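Section 4. Recording Your First Demonstrations

By now the arm is mounted, the hand is connected, and the wrist camera shows up in the Pluranmont console. Good! This is where things get fun. In this section you record a first set of demonstrations with the four-fingered hand and save them in a form the Obura trainer can read.

Plan on one full morning for your first set. Later sets go much faster.

4.1 Before you record

1. Clear the work surface of anything the task doesn't need.

2. Open the console and choose Session, then New. Give the session a short name with no spaces.

3. Set the recording rate. The default of 24 images per second suits most tabletop tasks.

4. Put on the control glove and run the finger check. Open your hand wide, close it, then touch each fingertip to your thumb. The hand should follow along with you.

5. Drive the hand to its start pose and press Save Pose. Every demonstration in the session will begin there.

CAUTION: Keep your free hand and any loose sleeves away from the knuckle joints while the motors are on. The gaps close quickly when the fingers bend.

Keep the wrist view open on your monitor for the whole session. It is what the trainer learns from, so get used to working by it. With the fingers open over a pale surface, the black fingertips should be easy to pick out.

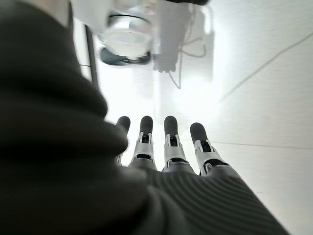

Do I have to throw out a demonstration if I fumble the grasp and try again?
Keep it, as long as you finished the task. Mark it Recovered in the review list. The trainer makes great use of second tries - they show the policy how to get out of trouble.

4.2 Recording

1. Press the left foot pedal. A tone sounds and the console timer starts.

2. Do the task at a calm, even speed. Smooth motion is easier to learn from than fast motion, and you'll be surprised how natural the glove feels after a few rounds.

3. When the task is done, hold still for a moment and press the left pedal again.

4. Press the right pedal to send the hand back to its start pose.

5. Move the objects to new positions and repeat.

Note: Change the layout between demonstrations. Turn things, swap their places, bring one closer to the arm. Variety here pays off beautifully in training.

CAUTION: If the hand touches something you didn't intend it to, let go of the glove trigger. The arm stops where it is. Don't pull the fingers free by hand while the motors are on.

A starter set is 80 demonstrations of one task. Take a break when your shoulder gets tired. Tired operators take shortcuts, and the policy will happily copy them.

4.3 Review and save

1. Open the review list and play each recording at double speed.

2. Delete any with a frozen wrist view or a missing end mark.

3. Check free disk space. A starter set needs almost 14 gigabytes.

4. Choose Export, then Obura Format, and wait for the green check mark.

Leave the session folder where it is until training has started. Section 5 covers loading the set and starting your first run.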